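Progress report on the kitchen demonstration work
Submitted to: Vurkura
Prepared by: Zawadi Mbwambo, Nyaga
Date: 2022-08-22

Summary

The aim for this period was to move teleoperated demonstrations out of our own lab and into kitchens that people cook in. That has been done in 3 homes. A fourth home is set up and the operators have started there. We are behind on labeling and ahead on operator training. Spending is in line with the plan, apart from freight, which is covered under Costs.

Operators

We now have 4 trained operators, up from two at the last report. Training takes longer than we wrote in the proposal. A new operator can move both arms safely after a day, but it takes most of a second week before the motions are smooth enough to keep. The early recordings are full of stops, and a policy trained on them learns to stop as well. We have started to throw out each operator's first week, and we ask that this be allowed for in next year's targets.

Demonstrations

Almost 70 hours were recorded in the period. The tasks were moving cups and bowls between counter and sink, putting lids on and off pots, and wiping down. Lids remain the hardest. Operators have no sense of touch through the hand controllers, so they tend to press too hard and the lid skids. Culov is looking at a simple buzz signal in the handle, driven by motor current. We tried a bench version in July and the operators liked it, but it lagged.

Of the reviewed recordings, 19 were rejected because the two arms' clocks had drifted apart. The Fudix logging software has been patched and we have not seen the fault again. Review of the remaining files is still going on.

Fourth home

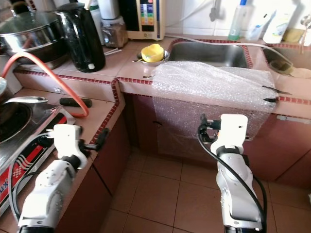
Reach planning is the main job at the new site. The counter is L-shaped, with the cooker on one leg and the sink on the other, and an operator has to decide early which arm takes which side. For now the left arm works by the cooker and the right arm works by the sink. Handovers across the corner will be added later. The first task on the list is the yellow cup lying on its side in the steel bowl next to the sink. The operator has to lift it out and stand it upright on the tiles, and a plain top-down grasp is a poor fit for a cup in that position. Clear materials such as the bubble wrap over the counter front and the glass pot lid are also useful to us, as our depth readings are weakest on them.

Costs

Freight went over budget because the arms travel in two crates and we had priced one. The difference was taken from the travel line. No extra funds are requested.

Next period

Finish the fourth home, clear the labeling backlog, and run the first policy trained only on home recordings. Culov will send a second version of the handle for testing.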